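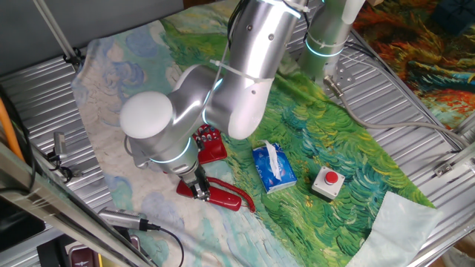 Red Desk Phone Gets a Spot on the Wheat Field Mat at Stundik

By Nithin Menon
2024-12-18

If you've been up to the second floor at Stundik lately you already know what I'm going to write about, and yes, it's the phone. The bright red one, with the push buttons and the curly cord! I've had more people stop me about that phone than about anything else I've covered in this newsletter all fall, and that includes the parking changes.

Quick recap for anyone who missed it. Back in November the Brerkalix people upstairs asked for secondhand desk things for the shared worktable, the one with the ridged metal top that makes your pen skip when you try to write on it. They had a budget of $300 for the whole table and I'm told they spent $91. The phone came from Fernandes, the resale shop across the street, and so did the big fabric mat it sits on, which has a painting printed all over it in that swirly Van Gogh style. One side is creamy with soft blue clouds and the rest is thick green and yellow-green, like a wheat field on a windy day. I love it. My desk neighbor thinks it's too busy to work on and we have agreed to stop discussing it.

I went up Monday to get a look for myself. The handset was off the base, the cord was all loops, and next to it was a little blue tissue box with a tissue poking out of the top (December in this building, you'll want one). A pale minty cloth was folded over the corner of the mat. With the red sitting against all that green it's a cheerful bit of table, and the gray days we've been having make it look even better. 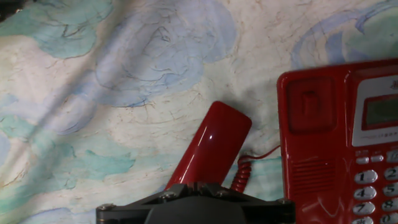
The red handset and its coiled cord against the blue cloud end of the mat.

I should say the phone isn't hooked up to an outside line, so please quit giving the number of the front desk to your relatives and telling them to ask for "the red phone." Plestora, who handle our phones, got 4 calls about it last week. There's some talk of wiring it to the lobby so you can ring down when a package comes, and I'm very much in favor. If that happens it'll be after New Year's.

Meanwhile the table is open to all tenants from 9 to 5, first come, first served, and it seats up to six if you're friendly about elbows. Two small requests from upstairs: keep coffee off the mat, which has to be hand washed, and try not to stretch the cord across the whole table, tempting as it is. I gave it one little tug. It's a very good cord.

Fernandes tells me they have a second phone in the back room, a cream one with a dial, if any other floor is feeling jealous. Third floor, I'm looking at you. Ask at the register, and bring cash, the card reader is still down.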